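Studdale Robotics Club – Sim Track, Part 2: record your first demos

Part 1 was installing everything. If Widulum doesn't open on your laptop yet go back and do that first, this page assumes it runs and that you can get to the scene list. If you're on one of the club machines it's already there, log in with the club account and skip ahead.

What you'll have at the end: 10 saved demos of the arm working with the statue in the room scene, replayed and checked, in a folder the training script can read. Training is Part 3. Don't start it tonight.

Before you start

You need a gamepad or a mouse with a scroll wheel. Trackpad works but you will hate it. Close your browser. Plug the laptop in, battery mode halves the speed of the sim and then your demos come out jerky.

Update your copy of the club folder. A couple people last time had the old room file and their demos couldn't be merged with everybody elses.

1. Load the scene

Open Widulum, pick Room from the scene list, then Single Arm. First load is slow. Textures. Leave it alone until the step counter in the corner starts moving.

Press R once after it loads. The first episode after a cold start sometimes has the arm in the wrong rest pose and we don't want that one in the data.

2. Set up your views

You get three views and you want all three up. Set them side by side in the view menu, not stacked – stacked is too small on a laptop.

Side view is for height. Close view is for the fingers. Back view is for seeing where the elbow is going. Most people stare at the close view the whole time and then run the elbow somewhere silly, so keep glancing over.

If a view comes up tilted that's fine, leave it. The tilt gets randomized a little on each reset and the training wants that. Do not straighten it.

3. Check the settings

Control rate 30. Max steps 1,000. Record ON, red dot next to the episode number. Save format is Varnik, not the default one. The default saves without the views and you can't convert it afterward, you'd have to do them all over again.

Speed slider: start a third of the way up. You can go faster later.

4. Drive it

Left stick moves the hand flat, right stick is up/down and twist, trigger closes the fingers. On a mouse it's drag, scroll, and spacebar.

Order that works:

Come in high. Get over the table with plenty of room.
Open the fingers all the way before you drop.
Line up on a narrow part. The wide parts don't fit between the fingers no matter how you turn it.
Lower slow. Watch the close view, you want a pad on each side of the part.
Stop, wait a beat, close.
Lift straight up a little before you move sideways.

The waiting matters more than you'd think. If you close while the hand is still drifting, one pad touches first and shoves the statue, and then you're chasing it across the table.
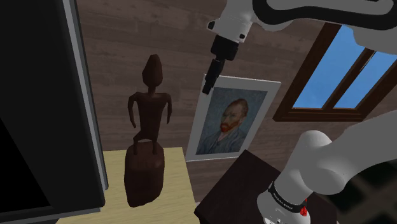
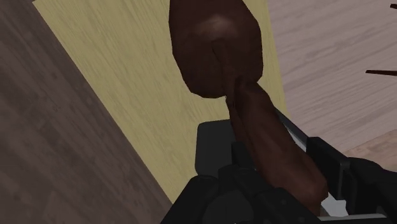
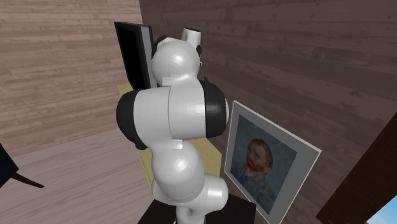

Room scene, single arm. Side view, close view, back view.

If you knock the statue over, press R and go again. Don't try to rescue it. A rescue teaches the policy to do rescues, badly, and we had a whole batch of that in May.

5. Lighting in the close view

The statue is dark and the gripper is black so the close view gets hard to read. Two things help. Turn your screen brightness up (yes really). And use the edge of the table as your reference, it's yellow and easy to see against everything else. Line the fingers up with that first, then fine tune.

There's a brightness setting inside Widulum too but leave it alone, it changes the recorded views and not just your display.

6. Save and name

Press S at the end of each good one. The name box pops up. Use your initials, underscore, number. No spaces. Spaces break the merge script and I have fixed it by hand too many times.

Bad one? Press R without saving and it's gone. You don't have to keep anything you don't like.

7. Replay

Do this before you go home. Replay menu, pick your folder, hit play all. You're looking for:

– fingers closing on nothing
– the elbow swinging way out to the side
– long stretches where nothing moves (you were probably reading this page)
– an episode that hits the 1,000 step limit

Delete those and record replacements untill you have 10 clean ones.

Expect the first couple to take forever. By the end most people are a lot quicker.

Problems

Arm won't move: you're in view mode. Press Tab.

Fingers close but the statue slides out: you've got it too close to the tips. Go lower next time.

Arm freezes and the joints turn orange: joint limit. Back off the way you came. If that doesnt work, R.

Replay looks different from what you did: your control rate isn't 30. Those ones are no good, sorry. Fix it and rerecord.

Crash on save: disk full, almost always. Each demo is bigger than you'd guess with three views in it.

Turning it in

Copy the folder to the Au share, under your own name. Not the zip – the folder. Needs to be there by Sunday so the merge can run overnight. We're aiming for 2,000 demos across the whole club before we train the big one, so if you feel like doing more than 10, please do.

Part 3 goes up once the merge is done. Bring a charger.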